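Blacks and whites: clearing the clothes in the front room

Quick gallery, July, put together at lunchtime so excuse the typing. Larysa wanted to see how the hanging up goes with the rail in the living room instead of upstairs. Few pics, few notes, more when I get round to it.

Dark things first. Big black one, hanger tucked in with it, and the next lot in a heap on the low grey piece by the cabinet, black on top of white.
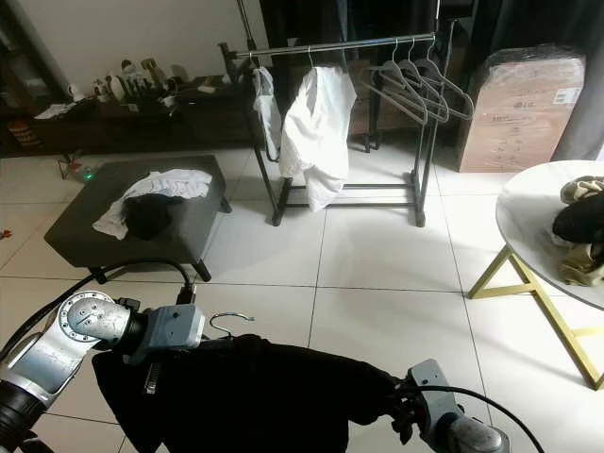
Photo: Lingyun Zeng / Todby

Shoulders first, then the hem, then give it a shake. Large black items show every crease so dont leave them bundled longer than you need to. Ours sat overnight once and Levente had the iron out till gone ten.

Whites after. I keep them off the floor, tiles or no tiles, they pick up every hair going. If something does trail, shake it out before it goes anywhere near the rail. 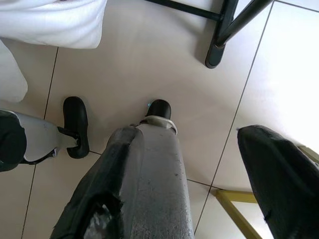

Same goes for sleeves. Turn them the right way out before you start, it saves taking the thing off again. Zixuan does all his in one go at the begining and I've come round to it. Buttons: top one only, to stop it sliding off. Collars down. Anything with a pocket, check the pocket (33 pence and a bus ticket last time, rich).

Then the rail itself. Chrome bar, black uprights. White shirt hung up loosely, a smaller white thing along from it, spare grey hangers bunched up on the right. I like the spares at one end, you just grab the next one. Cabinet behind is still covered in the little ornaments, black ones and white ones, a job for another day.
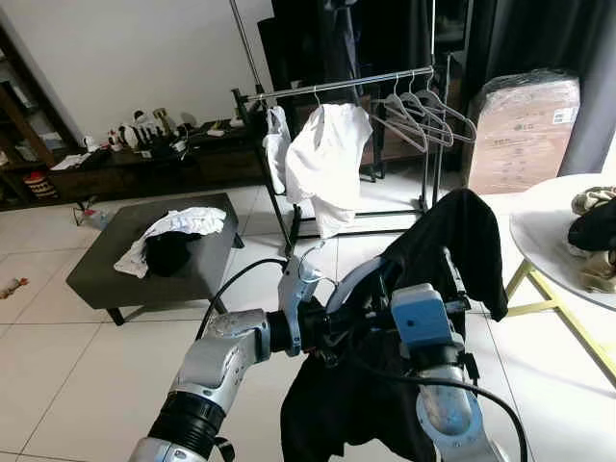
Do you hang everything, or fold some of it?
Shirts and anything long get hung, knitwear gets folded because hangers pull the shoulders out of shape.

Rail was second hand, 2 trips to get it home. Lihua reckons a width of 80 cm is plenty for one person's week, I'd go wider if you've got the wall. Drawers and the sock situation next, probaly August.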